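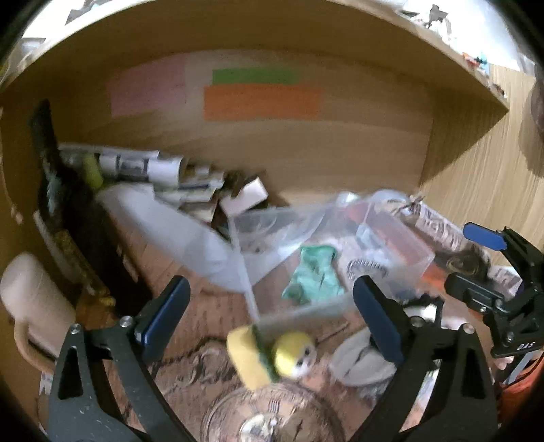
Three months with the Fledell cube shelf, and I still like walking past it

12/16/22

I bought the Fledell in September, after going back and forth for most of the summer, and I've been meaning to write this up ever since. There weren't many reviews when I was looking, and most of the ones I found were two lines long and posted the day the box arrived. So this is the long version, from somebody who has put it together, loaded it up, moved it twice and cleaned crayon off it.

Short version if you're in a hurry: buy it, get the two-high one unless your ceilings are tall, and throw away the hex key.

## What I was replacing

We had a bookcase in the family room that I'd owned since my first apartment. It was fine for books. It was terrible for everything else a family room ends up holding, which in our case means board games, art supplies, puzzles, a basket of winter hats, three kinds of building blocks and a rotating pile of library books I'm always scared of losing. The shelves were too shallow for game boxes, so they all stuck out by a couple of inches and somebody's hip would catch one every few days.

I wanted something low, deep and open. I also wanted real wood if I could get it, and I didn't want to spend a fortune on it. My three finalists were the Fledell, the Mosar and the Hultuvari.

I saw the Mosar in person at a friend's place. It's a handsome thing, darker, with a very smooth finish, and if I were furnishing a room that only adults used I might have gone that way. The backs are closed, though, and the compartments are narrower than they look online. The Hultuvari was the cheapest of the three by a good margin. I liked the photos a lot, then I read the measurements and realized the openings were too short for a board game standing on its side. If you mainly want to store shoes or paperbacks, take a look at it! It just wasn't going to work for us.

## Delivery and the box

One flat box, 64 pounds. I could slide it down the hall on a towel by myself but I couldn't have gotten it up stairs alone, so plan for that. Packaging was mostly cardboard with very little foam, which I appreciated when it came time to break everything down for recycling. One corner of the box had taken a hit somewhere along the way, and the panel behind it was perfect.

Every panel had a small paper sticker with a letter on it, and the stickers peel off clean. I mention this only because the last furniture I built had stickers that left gum behind for a year.

## Putting it together

There are 30 screws, plus dowels, plus four of those little felt feet. The booklet is drawings only. They're good drawings, big enough to read with the thing lying on the floor next to you, and the screws are shown at actual size so you can lay one on the page and be sure you've got the right kind.

I did the whole job in one evening with the radio on. The one spot where I got stuck was step 9, where the middle shelf goes in. The drawing shows it sliding in from the front, and mine would not slide from the front no matter how much I talked to it. Loosen the two screws you put in just before that, give the side panel a little lean outward, drop the shelf onto its dowels, then tighten everything back up. After that it all went together like a dream.

About that hex key. It's the standard bent one and it'll do the job, but the screws sit close to the edge and you only get a quarter turn at a time. I have a cheap screwdriver with a hex bit and it cut the work in half. Don't use a power drill on it. The wood is on the soft side and I could feel how easy it would be to go too deep.

Please use the wall strap. It comes with one, it's decent, and it took me ten minutes including finding the stud.

## The wood

Now the part I'm really happy about. It's a light wood with a clear, matte finish, and it's warm without being orange. Our room faces north and gets gloomy by midafternoon this time of year, and swapping a dark bookcase for a pale one did more for that wall than the lamp I bought last winter.

Is it perfect? No. There's a knot on the left side panel that's a bit rough to the touch, and one of the shelf edges had a fuzzy patch that I took down with fine sandpaper. I didn't bother to refinish the spot and I can't find it anymore. If you're someone who wants every panel to match, the grain is going to bug you, as one of my shelves is noticeably stripier than the other. I put that one on the bottom.

It does dent. Somebody dropped a can of soup on the top (don't ask why soup was in the family room) and it left a little crescent. I've decided I don't mind.

## How it holds up to actual use

The compartments are deep enough that full-size game boxes go all the way in, with a finger's width to spare. This alone would have sold me. I can stand them upright like books and read the names down the side, and pulling out one from the bottom of a stack and bringing down the other six is a thing of the past.

The upper level has the books and the games. The lower level belongs to the kids, and I leave it open on purpose. I tried bins for the first two weeks. They looked wonderful and nothing ever came out of them, or else everything came out at once, all over the rug. Then I took the bins away and just let the toys sit on the wood, and cleanup got so much easier. They can see where there's room. They shove things in, I straighten up maybe once a week, and that's that.

If you do want bins, measure first. The Fledell ones fit, of course, and they're pricey for what they are. I found a plain canvas set from Bouazza that goes in with a little wiggle room, has handles on both short ends, and can go through the wash. I still use two of those for hats and gloves. Bouazza makes the same set in a bigger size and it does NOT fit, I tried it, I sent it back.

Nothing sags so far. I've got the heaviest load up top, which I know is backwards, and I checked it with a level before writing this. Still flat. The felt feet are the weak point. Two of them came unstuck when I moved the unit across the room to get at an outlet, and I replaced all four with the nail-in kind from the hardware store.

## Cleaning it

I was worried about this with an unpainted finish and small children. So far a barely damp cloth takes care of nearly everything. For crayon and the mystery smudges, an ordinary kitchen sponge with a drop of dish soap works great as long as you stay on the soft side and go with the grain. I tested the scrubby side down at the back where it wouldn't show, and it does dull the finish, so save that for the pans. Wipe it dry right after. Water left sitting raised the grain on me once, under a cup, and a few passes of the fine sandpaper fixed it.

Dust shows less on the pale wood than it did on my old dark one, or maybe I've just stopped looking.

I also rubbed a bit of clear furniture wax into the top in November. It isn't required and the booklet doesn't mention it, but I enjoy that kind of chore and it made the surface feel lovely. Spills bead up now.

## Things I'd change

- Better feet, see above.
- A cutout in the back rail for cords. I have a lamp on top and the cord has to go around the side.
- The spare hardware bag had one extra dowel and zero extra screws. I'd have liked it the other way around.
- Online, the two-high and the three-high are shown with the same picture. I nearly ordered the wrong one. Check the height in the specs before you pay.

## Two-high or three-high?

I went with two and I'm so glad. The top lands right at the height of our windowsill, so it doubles as a surface for a lamp, the mail and whatever jigsaw puzzle is in progress (currently a 1,000-piece harbor with far too much sky). A grown-up can sort things on it standing up, and the kids can reach anything they're supposed to reach. The three-high would hold more, sure, but I'd lose the top, and the top has turned into my favorite part.

You can set two of them side by side and join them with a bracket that's sold separately. I haven't done it. I have, however, measured the other wall.

## Would I buy it again

Yes, without much thought. It cost more than the Hultuvari and less than the Mosar, it took one evening, and it fixed a corner of the house that had annoyed me for years. The wood is pretty, the size is right, and the problems I've had were all of the kind you can solve with sandpaper or a trip to the hardware store.

I'll come back and update this if the shelves start to bow or if the finish does anything strange over the summer when it gets humid in here. If anybody has joined two together with that bracket, I'd love to hear whether the tops line up flush or if there's a lip, as that's pretty much the only thing stopping me.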